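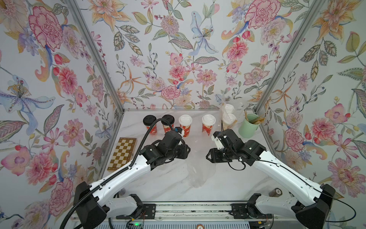
Goel Household Objects Group, Uron
Revised April 17, 2019

Figure 1. Small table, floral surround. Cups and wooden sticks along the back, folding chessboard at left, clear bag and can toward the front.

4. What Stays on a Small Table

4.1 The back edge

Section 3 dealt with tables as their owners describe them. Owners describe their tables very well. In the intake forms, a small table is a place for coffee, or a place for games, or a place to put things down for a minute. We turn now to the tables themselves, which hold coffee cups, games, and things that were put down for a minute.

The material for this section is a set of 700 table records gathered over nine weeks from 19 small tables, most of them in Uron and a few across the river in Jevach. A record is a list of what is on the table and where, using the five zones set out in Section 2 (back, left, right, center, front). Coders worked from the record alone and were told not to guess at intentions. They guessed anyway, in the margins, and some of those notes are quoted below where they were better than our own ideas.

The first finding is old news to anybody who has wiped a table. Tall things go to the back. Cups, jars, bottles and anything that holds other things upright drift toward the wall and stay there, and the low and flat things take what is left. The paper cups in Figure 1 stand along the back of the table, red with white patterns, and the stack of translucent plastic cups beyond them has gone one better and is partly leaning on the wall itself. In our coding a leaning stack still counts as standing. We spent most of a meeting on this. The minority view was that a stack propped by a wall should be coded as "resting," and the minority has asked that this be mentioned.

The pull of the back edge does not seem to depend on how often a thing is used. In the Jerneck interviews, owners told us that they keep the things they reach for most at the front. In the records, the sugar was at the back. So was the salt, the pen cup, and in one long-running case a telephone charger whose owner had to lean across a fruit bowl every evening to get at it. Asked about this, the owner said that the charger "lives there," and we have found no better account of it in the literature.

4.2 Lids

We had not planned to write about lids. They were added to the coding sheet in the second week, after two coders turned out to be recording a lidded cup as two objects and a third was recording it as half of one.

With the rule settled (a lid on a cup is part of the cup, and a lid off a cup is an object with a future of its own), lids became the most informative item on the sheet. Matching cups are common on small tables. Matching cups with matching lids are much less so. The red cups in Figure 1 are a fair instance: the two farthest left have black lids and the other two have white ones. The plastic cups in the stack also come with white lids, and a reader with a tidy mind will start rearranging at once.

We advise against it. Coders who sorted lids by color in a trial exercise were slower on every later item, apparently from the effort of not doing it again. For the purposes of the index we treat color as a property of the lid and ignore it when deciding whether two cups belong to one set. Two cups with the same pattern are a set. What they wear on their heads is their own business.

Lidded cups raise a harder problem, namely that you can't see into them. An open cup can be coded as full, empty, or "do not look." A lidded cup can only be coded as lidded. Owners were often unable to help. When asked whether a lidded cup on their table had anything in it, the usual answer was to pick it up and shake it, which spoils the record. We therefore left contents out of the index altogether and coded lidded cups on position alone. This makes our figures for "objects in use" lower than those in the earlier Uron survey, which took the owner's word for it.

4.3 Holders and what they hold

A holder is any object whose main job on the table is to keep other objects from lying down. The mint-green cup in the back-right corner of Figure 1, with its bundle of wooden sticks, is a holder in this sense. It would have been simpler for us if it were just a cup, and by shape it is one, but a cup stops being available as a cup once it is full of sticks.

Holders are coded with their contents as one item. This is partly a matter of principle and partly a matter of the coders, who made it clear that they would not be counting sticks. The principle is that a bundle is moved as a bundle. In the records where a holder changed zones from one visit to the next, its contents went with it every time, apart from one jar of paintbrushes that arrived at the other end of a table in Jevach with a ruler in it as well.

Holders have a strong liking for corners. A corner gives a holder two walls or edges to be near, and the contents may spread above the rim without getting in the way of anybody's sleeve. The sticks in the figure fan out nicely in just this way. Our own project table has a mug of pencils in the same position, and several of us remember deciding to put it there, though we remember different reasons and possibly different mugs.

We were asked by an early reader whether a holder is storage or display. The coding sheet had a box for this. It was filled in so unevenly that we removed the box, and the holders do not seem to have minded.

4.4 Flat things

Games are the great consumers of small tables. A board in play takes the center and pushes everything else outward. A board at rest is a more interesting object, since it has the footprint of a game and none of the excuse.

Resting boards in our records were found most often in the left or right zone, and hardly ever square to the edge. The folding chessboard in Figure 1, wooden and bordered, lies at an angle near the left wall, and we would have been surprised to find it any other way. A board set down at an angle tends to be recorded at that same angle on the next visit, and the next. Owners who straightened their cups before a visit (four pages of field notes deal with owners who straightened their cups before a visit) left the board alone. One told us that it was "sort of out," meaning that a game might happen. In nine weeks at that address, one did not.

We propose the term "standing invitation" for a flat object of this kind. It is kept out so that something may happen on it, and it makes that slightly harder by being in the way. Jigsaw trays and cutting boards behave likewise. So do placemats, although placemats can at least have a cup stood on them, and usually do.

A side effect is that other objects respect the board. We had expected boards to be treated as extra tabletop, and cups to creep onto them. They rarely did. Cups were placed beside a board, behind it, and in one case on the floor next to it, and the squares stayed clear. We do not know if this is good manners or fear of rings on the wood.

4.5 The bag

Every table has a bag. This is a slight overstatement, but the data are not far behind it. Clear plastic bags were the item most often missed by one coder and found by another, for reasons Figure 1 makes plain enough: the crumpled bag in the center foreground is nearly transparent, and the marble veining of the tabletop does it a great many favors.

The bag breaks all the rules we have just described. It has no fondness for edges or corners. It is not tall, and it is flat only when somebody sits on it. It turned up in the center zone more often than any other object that no owner had listed on the intake form, and since no owner listed a bag, it won that contest easily. Asked directly, owners said that the bag was on its way to being thrown out, or on its way to being saved. Both kinds of bag look the same on a table, and both were usually there the following week.

A coder's margin note reads: "The bag is what the table is doing right now." We tried to improve on this for the discussion section and could not. A bag in the middle suggests that something came out of it, or is about to go in, but the record cannot tell us which, and we have kept to the rule against guessing. The code for the bag is "bag."

4.6 Small items at the front

Last come the small upright objects that stand near the front of a table when, by the rule in 4.1, they should be with their taller relatives at the back. The dark can toward the front in Figure 1 is one of these. It has a white label on its lid, and so it favors the person looking down at it.

In the first draft we called such items "strays," and held that they were on their way to the back edge and had been caught in transit. The later records did not bear this out. On the tables where a small can or jar was found at the front, it was commonly found there again, as settled as anything against the wall. Our present view is that the back edge fills up, and that whatever comes after it has to stand somewhere. A shorter version of this view was offered by an owner in Jevach, who looked at the can we were asking about, then at us, and said that there was no room.

Section 5 takes up shelves.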